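Progress report to the Schouten fund, second period

Project: Reading rooms and evening courses in Kernville and Wirby

Dear members of the fund,

With this report we inform you how the work has gone since our last letter in May. We follow the same order as in the application, so that you can compare easily.

## 1. Kernville reading room

The reading room is open again. The new shelves are in place and the floor near the entrance is repaired. In this period we registered 1,817 loans, mostly novels and books for school age. The catalog was moved to the Dronis program, and this took more time than we planned. Many old cards had no year of print, and every such book had to be taken from the shelf and checked by hand. Still 355 titles are waiting for this check. We expect to finish them before the next report.

We also changed the opening hours. The room now stays open until 8 in the evening, which was asked by parents who work late.

## 2. Evening courses

Three courses were given: basic bookkeeping, letter writing, and an introduction to technical subjects. The bookkeeping course was full from the first evening and we had to keep a waiting list. Letter writing started slowly. We think the title was not well chosen, and in the new leaflet it is called "Writing to offices and employers."

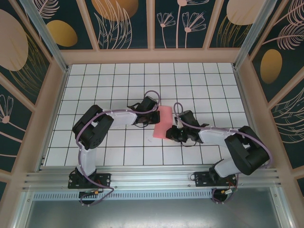 *Two robot arms over a white tiled work area.*

The course fee remains the same as in the first year. People who cannot pay the fee may ask for a free place, and we gave such places in all courses. We would like to keep this rule, also if the number of requests becomes bigger.

## 3. Wirby book stop

In Wirby the situation is less good. The room that was promised to us by the owner of the old post office is not available, because the heating must be replaced first. For the moment we bring books in boxes to the school hall, every second week. It works, but the choice is small and readers often must wait two visits for the book they want. We lent books there to adults also, although the plan was only for children. We ask the fund to accept this change.

We have looked at one other room, above the bakery. The rent is acceptable, but the stairs are steep and older readers would have difficulty.

## 4. Paper and small crafts

The craft hours for children are held in Kernville after school. We bought 300 sheets of colored paper, scissors, and glue from the materials line of the budget. The parents asked for folding instructions to take home, and we are now preparing a small booklet with simple models.

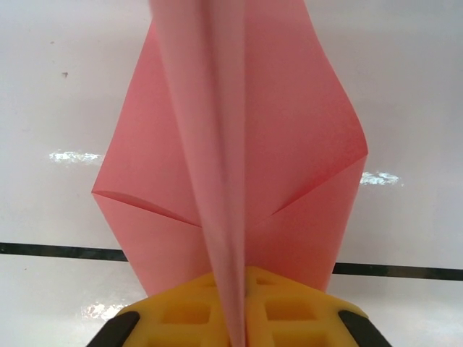 The booklet will be printed in black and white to save cost. We can send copies to the fund when it is ready.

## 5. Budget

Spending is within the approved amount, with one exception. The floor repair was more expensive than the offer, and we covered the difference from the line for furniture. For this reason the two reading tables are not yet ordered. The rent line for Wirby is not used, and we ask permission to carry it over to the next period.

## 6. Next steps

- finish the check of the remaining titles
- decide about the room in Wirby
- start the second bookkeeping group
- order the reading tables, if the fund agrees with point 5

The receipts are attached in a separate folder, sorted by budget line. If something is missing or not clear, please write to us and we will answer within the week.

With kind regards,
The project office, Kernville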